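Search this site Enter keywords Go

Security > Keys and Certificates

Hedonville finds its missing key, in the drawer marked Keys

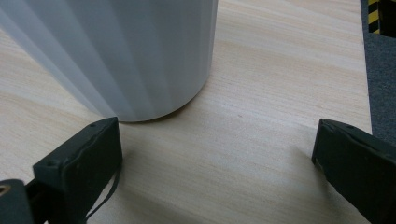 A fluted white container on a wooden tabletop.

Hedonville's town archive can read its own records again, after 169 days in which it could not. The passphrase that unlocks the archive's master key was found on Saturday morning in a filing drawer labelled KEYS, which had been searched twice before by people looking for something more complicated.

The archive holds 3000 encrypted files, mostly planning decisions and drainage maps, with a long run of correspondence about a bus shelter. They were scrambled in February last year when the town moved its records to Tapley, a storage package that encrypts everything on the way in and is strict about who gets it out again. The master key lived on a small hardware token made by Makora. The token wanted a passphrase of eight words. The passphrase had been written down, as the instructions asked, and put somewhere safe.

Trouble began when the server was replaced and the new one asked for the token to be unlocked. Staff entered what they believed to be the eight words. The token disagreed. It allows ten attempts before wiping itself, and by the end of the first afternoon the town had used seven.

"We stopped at seven because somebody went to lunch," said Katia Ferri, who runs the records office. "I have since bought that person several lunches."

With three tries left, the token was put in the safe and the town called in Tekik, a two-person firm that recovers lost keys. Dario Negri, one of the two, spent a fortnight working out what might have gone wrong. The passphrase words come from a fixed list, and one of those entered by staff was not on it. He narrowed the likely mistakes to 360 combinations of misread word and swapped order. He then ruled out 349 of them with a check value printed on the original set-up sheet, leaving 11 candidates and three guesses.

"That's quite good odds in my line of work," Negri said. "It's less good if you're the one holding the token."

The town declined to play. It asked Tekik to look for a way round the limit, and was told that selling tokens without a way round the limit was more or less Makora's whole business. A request to Tapley for a spare key met a similar answer, politely put. Tapley does not hold customers' keys, and says so on the second page of its contract, which the archive also could not read, having encrypted it.

Meanwhile life in Hedonville carried on. Planning appeals were put off. A dispute over a hedge was settled between the neighbours themselves, there being no paperwork left to wave at each other. Residents asking for old maps were sent a form, and the completed forms were filed in the new archive, where they were encrypted.

The paper turned up when Ferri was looking for the key to the stationery cupboard. It was in a plain envelope, folded once, with all eight words in clear capitals. The sixth word was "barrel". Staff had been typing "barrels". It was one of Negri's 11 candidates, and he says it would have been his second guess.

The token opened on the eighth attempt, a little after 10 o'clock, and the files were readable by teatime. All of them appear to be intact, including the bus shelter.

New rules come in next month. The key will be split into five shares, any three of which can rebuild it, and the shares will be held in different buildings – the drawer is not one of them. There will be a practice recovery twice a year. Tekik has been paid for its fortnight and has asked to be told where the envelopes are going.

The stationery cupboard is still locked.

Related items
Smart card readers withdrawn after sleeve jams
Splitting a secret five ways: a short guide
Office shredder policy: your letters
Old token, new battery: what to check first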